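Acceptance Criteria

The contract with Vullon called for 3000 accepted episodes of desk tidying. An episode began when the operator pressed the left pedal and ended when she pressed the right one. Between the two presses the arms copied whatever her hands did, and the recorder kept the joint angles and the pictures. Afterward a reviewer marked the episode accepted or rejected and, if rejected, gave a code.

Marites Saludo was the operator on the late shift. Renu Pandey was the reviewer. They worked in the same room with a partition between them and communicated mostly through the codes.

Code 1 was a dropped object. Code 2 was a collision. Code 5 was hesitation, defined in the Savolau manual as a pause longer than two seconds without contact. Code 7 was blur. There was no code 6. It had been removed in an earlier revision and the numbers had not been closed up.

In December the rejections under code 5 began to rise, and all of them came from the late shift. Renu pulled the episodes and played them at half speed. The grasps were clean. The placements were within tolerance. But before each one the gripper stopped above the object, held still, and then went down.

She walked around the partition at 9:40 in the evening.

"You're pausing," she said.

"I'm looking," Marites said.

"The manual allows two seconds."

"Then I'm looking for three."

Renu checked the manual again, although she knew the paragraph. It said that pauses taught the model to pause. It did not say what looking taught it. She wrote to Nastorum, who trained the model, and asked whether the episodes could be kept under a separate label. The reply came the next afternoon. They could be kept. They would not be paid for.

She made the label anyway. She called it H and moved almost every late code 5 into it. By the end of the month it held 412 episodes. Marites was not told, and her rate was adjusted downward according to the schedule.

The first model was trained on the accepted set. It was fast. It went to the tissue and closed on the cup, went to the pen and closed on the desk, and tried again at the same speed. Nastorum asked for more data.

Renu sent them H.

She was at her own screen when the first recordings from the second model arrived, and she stepped through one of them a picture at a time. Most of the early ones carried a code 7 from the automatic filter. She overrode the filter and kept going.
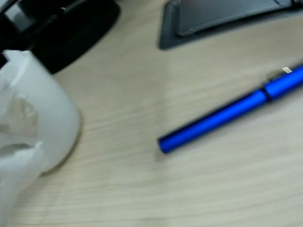

Review still, second model. Cup, tissue, pen. Code 7, overridden.

The model descended toward the desk and stopped. Renu watched the counter in the corner of her player. One second, two, a little over three. Then it went down and picked up the pen.

She opened the review form. The pause exceeded the limit, and the form had already filled in a 5 for her. She deleted it and sat for a while with the field empty.

On the other side of the partition the left pedal clicked. She listened for the right one.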